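Brimus Opens Heating and Cooling Service Counter in Minden

Brimus, the heating and air conditioning contractor, has opened a service counter and parts room in Minden. Homeowners in town had been calling the company's Nadar office and waiting for a truck to make the drive over. Crews will now start their day in Minden and keep common repair parts on the shelf there.

The counter opens at 8 a.m. Customers can drop in to order filters, pick up a thermostat or book a visit.

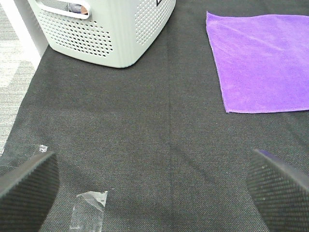

Two service trucks are assigned to the new location. The company says they will handle furnace, heat pump and central air calls inside town limits first, then the farm roads to the north as time allows. Calls from Drarer will still go through Nadar for now.

Brimus answered 3,065 service calls across its whole territory last year. Many of the summer calls came down to dirty filters, clogged drain lines or failed capacitors, and a technician can usually fix those in one trip if the part is on the truck. Blower motors and control boards were more often the cause of a second visit. The Minden parts room will carry both for the equipment most often found in local homes.

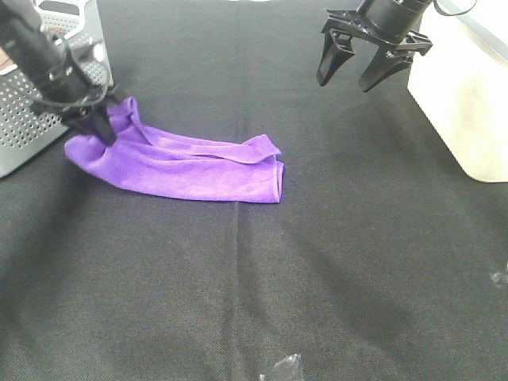 The company is also taking sign-ups for its fall furnace check. A technician inspects the heat exchanger and burners, tests the safety switches, measures the temperature rise and replaces a standard one-inch filter. Larger media filters cost extra. The first 100 Minden households to book will have the trip charge dropped – the price of the check itself stays the same. Visits begin in October.

Renters can sign up too, but Brimus asks for the property owner's okay before any panel comes off.
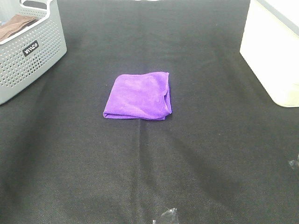
Does the furnace check cover a heat pump?

Heat pumps are booked as a separate visit. The technician has to test the outdoor unit, the defrost cycle and the backup heat, and that takes longer than a gas furnace check.

Existing maintenance plans carry over to the new location with no paperwork. Plan members keep the same account number, and reminders will come by mail as before. Anyone who already has a visit booked through Nadar will keep that time slot.

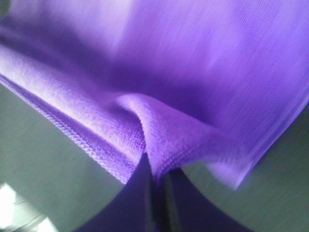 After-hours calls

No-heat calls at night will be answered by the on-call technician, who covers Minden, Nadar and Drarer in rotation. The after-hours rate is quoted over the phone before a truck is sent. Callers who smell gas should leave the house and call the gas utility first.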